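Geetha Pinto opens the door with a screwdriver behind her ear and tells me to mind the step, then the extension lead, then the other extension lead. I'd been told her workshop was a garage. It's more of a long shed with ideas, shared between her and Nandini Poojary, who has the half with the window (they tossed a coin for it, and Geetha is still a bit cross).

I'd come to hear about Pal, the arm the pair of them have been building since March, and which they'd quite like to lay a table one day. Breakfast, to begin with.

"Everyone asks why breakfast," says Geetha, putting the kettle on. "I was lying in bed wanting some! There wasn't any deeper thinking than that."

The first Pal was made of shelf brackets and motors out of a dead printer, and by all accounts it was dreadful. It could lift a sponge. It could also throw a sponge, which it did, into Nandini's tea. The second one has proper joints, most of them bought second-hand from a chap clearing out his unit, and a controller board called a Cavora that Nandini swears by and Geetha swears at. I asked what the whole thing had cost.

"Some 800 pounds," says Nandini.

"Don't print that," says Geetha, and then, "oh, go on, print it. It was going to be 2000 if we'd bought the arm ready-made, and I'd have been frightened to touch it."

They don't agree about much, these two, and I think that's why it's a good build. Nandini used to repair sewing machines and likes things to have a bit of give in them. Geetha comes from kitchen fitting and wants everything square and bolted down. The wrist joint has been rebuilt over and over as they've gone back and forth on it. At the moment it has a rubber washer in it, so Nandini is winning.

What surprised me was how little of their time goes on the arm itself. They spend far more of it with a hand-held gripper, picking things up and putting them down again themselves, with a camera on it recording the lot. The recordings are what Pal is meant to learn from. I'd imagined someone sitting at a keyboard typing "move left a bit", and said so, and they were very kind about it.

"You do the job with the same sort of fingers the arm's got," Nandini explains. "So if you can't manage it, there's no point shouting at Pal. I couldn't pick up a teaspoon for a week. I felt about three years old."

I had a go, of course. It's heavier than it looks and you have to forget you've got a wrist. I chased a fork round a plate until Geetha took pity on me and told me to slow down and come at the handle from above, with the jaws already open. Cutlery is the hard bit, she says. Shiny metal confuses the camera, handles roll, and a fork lying beside a spoon is twice the bother of a fork on its own.

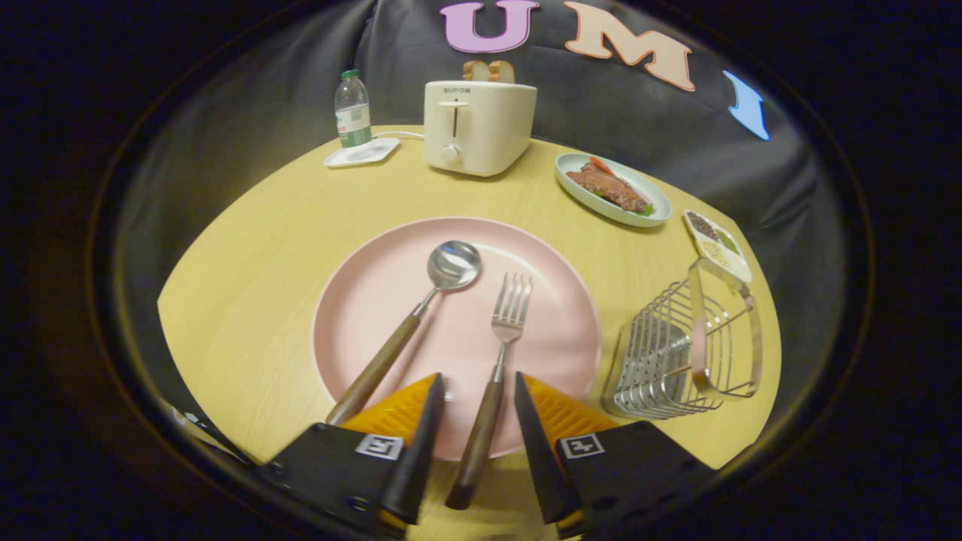
"Thirty goes is a good evening," Geetha says. "After that you get sloppy, and then you're teaching it to be sloppy."

They put the things back in slightly different places each time, so Pal won't just learn one spot on the table by heart. Nandini does it by shutting her eyes and giving everything a nudge. Geetha had a system with a dice for a while and then lost the dice.

And does it work? Well, a bit. The arm has picked up a spoon and set it down more or less where it was wanted. It has also picked up a spoon and held it in the air, perfectly still, until somebody went and took it off him. (It's "him" when he's behaving and "it" when he isn't.) The software that turns the recordings into movement is something called Bemik, which a friend set up for them and which neither of them would like to have to set up again.

I asked whether they'd ever thought of selling the thing. There'd been a message from a firm called Cetance, Geetha said, wanting to know about the wrist. Nandini hadn't heard about this. There was a short pause while she heard about it.

"I was going to tell you!"

"When?"

"When I'd worked out what to say back to them."

They're still working it out. In the meantime there's a new set of finger pads to fit, a softer lot this time, and a bearing in the shoulder that squeaks whenever Pal reaches across himself. Geetha wants to strip the shoulder right down. Nandini wants to put some oil on it. I left them to it at half past nine, and I could still hear it squeaking from the gate.

Contact us | Copyright, all rights reserved | Back to top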